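Cells, Arms and Benches > Buying and Budgeting
Thread: What did you forget to put in the arm budget?

benchwarmer_6
Posted 9:14 am
Our budget request is due at the end of September and I have been handed the job because I once complained about the last one. One arm, one parallel gripper, one table, for small-part handling work. The arm quote is fine. The arm quote is always fine. It's everything under it on the spreadsheet that worries me.
So far I have the arm, a Peltonen gripper at $848, a Grimach table at $534 plus freight, and a line that says "misc" with nothing next to it. What goes in misc?

torque_of_the_town
Posted 9:31 am
Misc is where projects go to die. Break it up. Ours last year:
Spare fingertips
Cable, cable clips, more cable
Second camera and something to hold it up
A power strip long enough to reach the wall
Things for the robot to pick up
The last one got a laugh in the meeting. Then we spent a month borrowing kitchen items from people's homes.

gantry_goose
Posted 9:40 am
Add 40 percent to the whole thing and stop typing.

benchwarmer_6
Posted 9:52 am
Our finance people at Riscombe allow a contingency line as long as it's zero.

gantry_goose
Posted 9:55 am
Then hide the 40 percent in the freight.

mildly_calibrated
Posted 10:20 am
Please don't hide it in the freight. Somebody will ask for the freight invoice, and it will be in the same week the arm shows up with the wrong plug.
I'd question the $848 gripper before anything else. What are you picking up? If it's boxes and blocks, the Jisier one costs less and closes just as well. Ours has been on the arm for two budget cycles and the only thing wrong with it is the manual, which was translated by someone with a grudge.

torque_of_the_town
Posted 10:34 am
Disagree on the Jisier. We had one. Fine on blocks, hopeless on anything soft and small, and the fingertips were a special order. The 30 day lead time was from when they answered your email.

mildly_calibrated
Posted 10:41 am
You were running it at full force on cotton balls. I remember the thread.

torque_of_the_town
Posted 10:43 am
I stand by the cotton balls.

ladder_logic_larder
Posted 11:05 am
Coming at this from the other side, I think people overspend on the arm side and treat the table as furniture. Buy the heavier table. Buy it bigger than you think. An arm needs a surprising amount of nothing in front of it, and the laptop is going to want a desk of its own. Ours started out on the same table and got nudged every time somebody leaned in to look.
Also: boring white top. Shiny ones look great in the catalog and then your camera spends all day admiring the ceiling lights.

benchwarmer_6
Posted 11:48 am
OK, the white top was already in there, so I'll take credit for that. For the gripper question, we're talking little crumpled scraps and a small plastic bin with a lid. Light stuff, nothing that would notice payload. I'm putting these in the request because last time the reviewers had pictured a car factory.

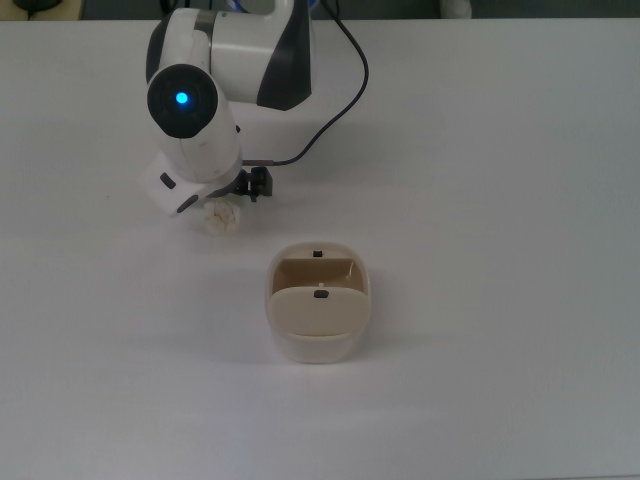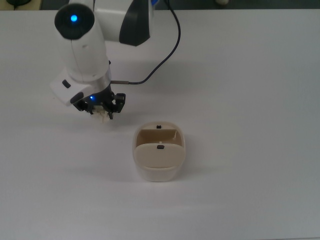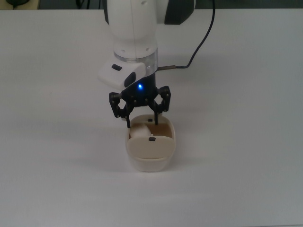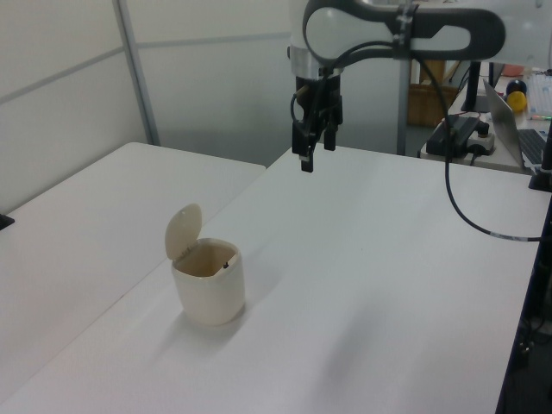
Small table work, black parallel gripper, cable going its own way in all four.

So I need a gripper that can handle light, lumpy things, and I'm leaning toward keeping the Peltonen in. What I can't decide is whether spare fingertips go in this year or next. If I buy two sets now it looks greedy. If I buy none, I know exactly how the spring goes – one set of worn tips and a purchase order sitting in somebody's inbox.

mildly_calibrated
Posted 12:10 pm
This year. Put them on the same line as the gripper and call it a kit. Reviewers love a kit. I withdraw the Jisier suggestion for crumpled things, but only for crumpled things.

torque_of_the_town
Posted 12:12 pm
Screenshot taken.

ladder_logic_larder
Posted 12:30 pm
Price cable clips and a sleeve while you're in there. It's small money and it's the first thing I'd buy. And put down more than one bin. Lids have hinges, hinges have opinions, and you don't want to stop work over something from the housewares aisle.

gantry_goose
Posted 12:37 pm
How much is the bin?

benchwarmer_6
Posted 12:44 pm
Less than the form costs to process. I'm asking for six. Misc is now five separate lines and the request has gone onto a second page, so I'll post again when it comes back with red on it.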